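The Basket Question
Posted 10/19/19

I own one decorating rule, which I stole from Waraporn Kamolrat: if a thing has a lid, you'll lose something in it. I thought of her all morning while I dithered over what to put on the white table by the brick wall.

The brick is why I took the room. Everybody loves exposed brick until they try to put a nail in it. Mine has a white ledge along the top that collects dust and, so far, one dead moth.

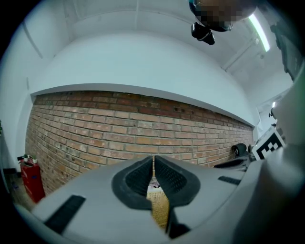
So the wall stays bare and the table has to do the work. Maximiliano Palacios, who has opinions, wanted a lamp. He sent me 16 links to lamps. I bought a basket at the flea market in Sodmont instead, for three dollars, from a woman who would have taken two.

It's wicker, straw-colored and smaller than I remembered. I'd been telling people I bought a hamper. On the table it looks like something you'd pack for a picnic with one other person who had already eaten.
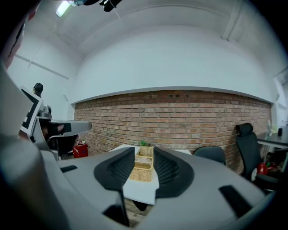
Page 2 of 3

Where was I? The plants. There are two, a green one with spikes and a pinkish-purple rosette, and they live at the back against the brick. I've had them since July, a personal record. The green one has been promoted to the left. I don't know why that's the senior position, but try moving it and see how wrong it looks.

The basket goes in front of them, lid open to the right. I tried it closed for a while and kept wondering what was inside, and I'm the one who filled it. 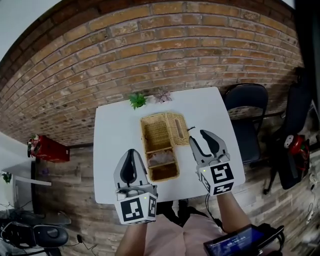
Filled is generous. There's something thin and pinkish in the narrow middle part and that's the whole inventory. The big section is for mail, or it will be when I stop putting mail on the chair. The front section is for pens. I own roughly 3000 pens and couldn't find one to put in it.

Waraporn says dividers are how baskets trick you into thinking you're organized. She keeps her own mail in a salad bowl, so I take this under advisement.
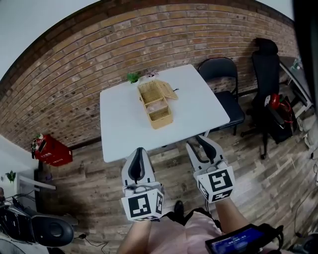
I also tried setting it at a slight angle, which the magazines like. It looks either relaxed or bumped into, depending on my mood. Max still wants the lamp.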